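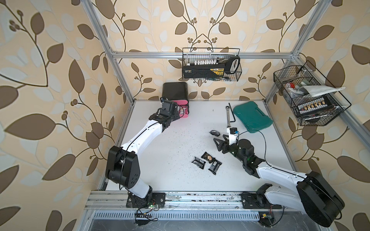
Kári Hauksdóttir asked at the last review whether the survey of damp homes in Dolstead would reach the streets below the rail cutting before the grant year closes. It will. Access letters for that block have gone out, and the visits are scheduled for completion in May.

Print this page | E-mail this page

Dolstead Damp and Ventilation Survey
Progress report to the Gosa Fund, March 2019

1. Visits
The target set in the grant agreement is 3,583 homes. Fieldwork passed 2,000 homes during the reporting period. Refusals are concentrated in rented flats, where tenants often want the landlord's consent first. We have rewritten the access letter to say that no consent is needed for a meter reading.

2. Readings
Each visit records wall moisture at fixed heights, indoor humidity, and the condition of any extractor fan. Loggers were left in 160 homes for longer monitoring. Six loggers stopped recording early with flat batteries and have been replaced; the gaps are flagged in the data file and will not be filled by estimate.

Ground-floor readings are higher in solid-wall houses than in cavity-wall houses, as expected. The difference is smaller in homes where the bathroom fan vents outdoors. Many fans vent into the roof space instead — a fault that the original survey form did not capture. The form now has a separate field for it, and earlier entries are being corrected by telephone.

3. Staffing
Þröstur Ragnarsson has taken over scheduling. Shahab Amini continues to check the meters against the reference block before each round. The second surveyor post remains open.

4. Spending
Travel is under budget. Postage is over, owing to the second round of letters. We request permission to move the travel surplus to postage; the total is unchanged.

5. Next period
Complete the Dreratberg side of town, collect the remaining loggers, and send the draft tables to Brynhildur Egilsson for review. The tables will be split by wall type and by tenure.

Submitted by Angus Farquharson

We use cookies to improve this site. By continuing you accept our cookie policy.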